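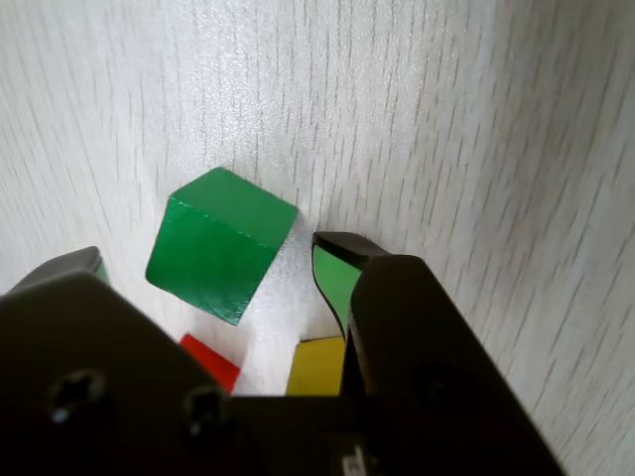
Figure 3. Green, red and yellow blocks at the gripper, on the light wood-grain surface.

4.2 What the sorting cell changed for the people next to it

I spent most of November at the Hinds site, mostly on a stool by the packing line, and I'll admit I came in expecting to write about jobs. People did talk about jobs, but what they wanted to talk about first was the blocks. Every shift at Hinds now opens with a block check (Figure 3 shows the blocks and the gripper), and the packers run it themselves. Before the Rista cell came in, the start of a shift was coffee, a look at the order sheet and a bit of gossip. Now one packer does the check while the others wait to load, and the gossip happens over the top of it – so that part survived, at least!

The check is simple enough. Colored blocks go down on the surface, the arm picks each one and puts it in its place, and the packer writes down anything that looked off. I sat through 40 of these and got pretty fond of them. What struck me was how fast people built up a feel for the thing. One packer told me she listens more than she looks, and that a bad morning has "a kind of scrape in it." None of this is in the Jesis training sheet, which covers the stop button, the reset and the log, and then ends.

I interviewed seven packers, all of whom had worked the line by hand before the change. Their wrists hurt less, and they all brought that up without my asking. They were more split on pace. When you pack by hand you can speed up for ten minutes and then slow down and chat, and the cell doesn't really let you do that. A couple of people said they felt tied to it. Another liked it a lot, because she could finally tell when her break was coming (she used to just guess and hope).

The logs were a nice surprise for me. Over seven weeks the packers made 289 entries, and I had figured they'd be mostly ticks and initials. Plenty were. But around a third had a proper note attached, with things like "slow on the second pick again" or "fine after reset, don't know why." Supervisors at Hinds read the ticks and skipped the notes, as far as I could tell. At the Ikier site, where the same cell runs on a smaller line, the notes get read out at handover – and the packers there write longer ones. I can't say which came first.

Pay is the sore spot. The check, the log and the small fixes are all new work, and at Hinds the job title and the rate stayed exactly where they were. Several packers asked me if I could put that in the paper, so I have. I come back to it in Section 5, along with the handover practice at Ikier.

12 shares
3 comments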